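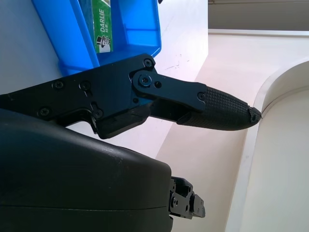
Photo: tallpantry / Civesau Home Forum

Blue bin on the counter or on the floor?
Started by tallpantry, Jun 28, 2020

tallpantry wrote:
OK so I need opinions because my household is split. We've been keeping a blue bin up on the work surface for empty plastic bottles, and I love it! You finish a bottle, you drop it in, done. My other half says it eats up all the space and wants it on the floor by the back door. We take everything to the Waweru depot once a month (I keep a tally on the fridge, 928 bottles so far, yes I'm that person). Where does everybody else keep theirs?

mudroom_fan wrote:
Floor, every time. I don't want empties next to where I roll out dough. Ours is a Platis tub with a lid and it lives under the coat hooks.

sixcupsaday wrote:
Counter for me. We tried the floor for 6 weeks and the dog had a bottle under the couch every single night. Do you rinse first or just toss them in?

tallpantry wrote:
Rinse, cap off, upside down on the rack for a bit. And I leave the labels on -- life is too short for peeling stickers.

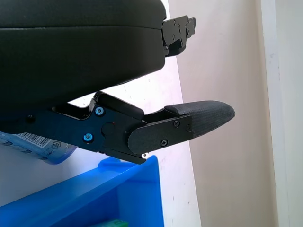
The part I go back and forth on is squashing. If I flatten them the bin lasts twice as long, but the deposit machine at Waweru spits the flat ones right back out at me and then I'm standing there with a line behind me. So whole bottles it is, and that's why the bin fills up so fast.

mudroom_fan wrote:
Don't squash anything with a deposit on it! The machine has to read the barcode. The rest I stomp on.

greenlid2910 wrote:
Have to disagree about the labels. Our pickup wants them off, and the paper ones go to mush if they get damp. Soak them in warm water while you do the dishes and most slide right off.

sixcupsaday wrote:
Depends where you live, I guess. The Clevia side of town has never asked me to take one off and I've been here since 2000.

greenlid2910 wrote:
Fair enough, I'm on the other route. Check your own flyer, tallpantry, they changed ours in June.

tallpantry wrote:
Will do. We're trying the floor for a while (I lost the vote), but I'm keeping a small tub by the sink for the ones that are still dripping.

mudroom_fan wrote:
Get one with a handle. You'll want it on depot day.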